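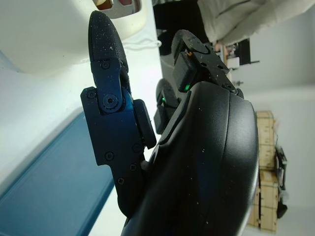 Tindow, the Welsh household textiles firm, is to sell its dry dusting cloth to the public for the first time. The cloth is called Varnlow and has until now been supplied only to contract cleaners and a handful of museums and libraries. It is made for lifting fine, pale dust from hard surfaces without water, spray or polish. Dust of this sort shows most on dark plastic and metal: the tiny white specks on the rounded black fingertip and the curved black casing in the picture would hardly be noticed on a cream worktop. Tindow says that most complaints it hears about dusting come from people with black televisions, black speakers and dark kitchen goods, who find that an ordinary duster moves the specks from one end to the other and leaves a trail of lint behind.

Issued 2/22/25, for immediate use

Varnlow is a woven cloth in a close, looped weave with a weight of 450 grams per square metre. This is heavier than most dusters sold in supermarkets. The loops are uncut, so there are no loose ends to shed, and the edges are turned in and stitched with the same yarn as the body of the cloth. There is no printed label. The washing instructions are on the paper band, which can be recycled with ordinary household paper.

The cloth is woven for Tindow by Mocanu, a family-run mill that has made towelling and table linen for hotels for many years. Mocanu took on the work after Tindow's previous supplier closed its weaving shed. The change of mill delayed the public launch, which had first been planned for October, while the looms were set up and the first lengths were washed and checked.

Iolo Mathias, founder of Tindow, said: "We sold this cloth to the trade for a long time and kept getting letters from people who had seen a cleaner using one and wanted to know where to buy it. We used to post them a few from the stockroom. In the end there were too many letters, and it made more sense to put the cloth in a packet and sell it properly.

"It is a plain product. You use it dry, you shake it outside and you put it in the wash. I would sooner people bought a pack and kept it for years than came back to us every month."

**Sizes and colours**

The cloth will be sold in two sizes. The larger is meant for shelves, tabletops, window sills and the tops of doors. The smaller is folded into a pad and used for switches, dials, picture frames and the gaps between keys on a keyboard. Both come in undyed cream and in dark grey. Tindow recommends the cream cloth for first-time buyers, who can then see how much dust has come up and when it is time to turn to a clean side.

Each size is sold in a pack of two. Mixed packs were considered and dropped when shops said they would be awkward to display. The company may look at them again once it has a few months of orders to go on.

**How to use it**

Fold the cloth in half and then in half again, which gives several clean faces to work with. Start at the highest point in the room and work down. Draw the cloth slowly in one direction and lift it at the end of each stroke. Rubbing in circles pushes the dust into joins and corners, and on glossy plastic it can leave fine scratches if there is any grit about.

For seams, ridges and the area round screw heads, wrap a corner of the cloth over a fingertip and press lightly. A soft, dry paintbrush will bring dust out of deeper recesses, and the cloth can then be used to pick it up.

Small kitchen appliances should be switched off, unplugged and left to cool before they are dusted. Crumbs should be tipped out first. Grease needs warm water and a little washing-up liquid on a separate cloth, and the surface should be fully dry before Varnlow is used on it.
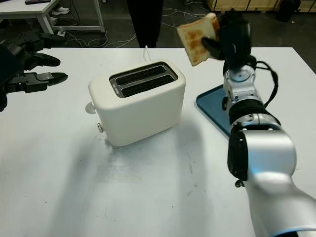
Tindow advises doing the worktop last, after anything standing on it has been dusted, and moving each item to one side so that the patch underneath is done as well. Flexes collect more dust than people expect. They can be run through a folded cloth from the appliance end to the plug, again with the plug out of the wall.

The cloth should be kept away from unsealed timber, flaking paint and anything with a waxed finish. It is safe on glass, but it will not shift finger marks.

**Washing**

Varnlow can be machine washed at 40 degrees with ordinary detergent. Fabric softener should be left out, as it coats the loops and stops them holding dust. The same goes for tumble dryer sheets. The cloth can be dried on a line or on a low setting in the dryer, and it does not need ironing. Dark grey cloths should be washed separately the first time.

A cloth that has been used with polish by mistake can usually be rescued by washing it on its own with no softener. If it still feels slick when dry, it is best kept for cleaning shoes or bicycles.

**Where to buy**

Varnlow will be stocked by Tirkov, the hardware and homeware chain, in all of its shops and through its website. It will be placed with brushes and mops – Tirkov has no separate section for dusters. Independent shops can order directly from Tindow by the carton, and the company has set a low minimum order so that village stores and market traders can take it on.

Trade customers will see no change. The unbanded cloth will still be available in bulk to cleaning firms and public buildings, on the same terms and from the same warehouse.

Mathias added: "Our cleaning customers were the first people we told. Some of them were worried we would run short. We have built up stock with Mocanu before opening the orders, and the trade cloth has its own allocation."

**Notes to editors**

Tindow makes cloths, floor pads and aprons for cleaning and catering. Varnlow is its first product in retail packaging.

Sample packs in either size and colour are available to journalists on request. Please say which you would like and give a postal address. Iolo Mathias is available for interview by telephone, and visits to the Tindow warehouse can be arranged with a few days' notice. Requests to visit the mill should also come through the Tindow press office, which will pass them on to Mocanu.

Ends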